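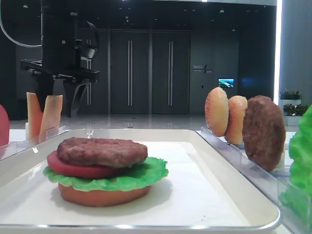
Spielburger, Stand jetzt: Brötchen unten, Salat, Tomate, Fleisch. Deckel fehlt noch.

## Kaufladen-Essen für 2-Jährige, was taugt und wie kriegt man das sauber?

**mopsfidel**

Hallo zusammen, kurz weil der Kleine gleich wach wird. Haben von meiner Schwägerin eine Kiste Spielessen geerbt, Burger, Gemüse, Eier usw. Riecht nach Keller. Teile sind zum Teil klebrig, keine Ahnung ob das alter Saft ist oder das Material sich auflöst. Spülmaschine ja/nein? Und gibt es eine Größe, ab der das Zeug für einen 2-Jährigen ok ist? Der nimmt noch alles in den Mund. Auf der Kiste steht nur Zestau, kein Alter, kein Zeichen, nix. Danke schonmal!

**Gebhard Rainer**

Spülmaschine würd ich lassen. Bei uns waren danach 7 Teile verzogen, das Spiegelei sah aus wie ein Hut. Besser:

- Schüssel lauwarmes Wasser, Spritzer Spüli
- 15 Minuten liegen lassen, dann alte Zahnbürste, grade in den Rillen
- gut abspülen, auf ein Handtuch, über Nacht trocknen

Hohle Teile nicht untertauchen, da läuft Wasser rein und dann schimmelts innen. Nur abwischen. Wenns innen schon schwarz ist: weg damit.

Klebrig nach dem Waschen = vermutlich Weichmacher, kommt bei altem Weichplastik vor. Das kriegst du nicht mehr raus, ab in den Müll, auch wenns schade ist. Gerade wenn er noch dran lutscht.

Zur Größe: Klorollen-Test. Was ganz durch die Rolle passt, ist zu klein. Erbsen, Pilzchen und so weiter erstmal wegpacken. Und an allem mal kräftig ziehn, ob was abreißt.

**tanteberta_kl**

Wir haben Holz und Filz gemischt. Filz ist im Mund eklig und fusselt, würde ich in dem alter nicht nehmen. Holz nur feucht abwischen, nicht einweichen!! Gegen den Kellergeruch ein paar Tage raus auf den Balkon, hat bei uns im Februar auch geklappt.

**karlsson15**

kauf doch einfach neu, kostet doch nicht die welt. 100 teile braucht eh kein kind, unsrer spielt nur mit der banane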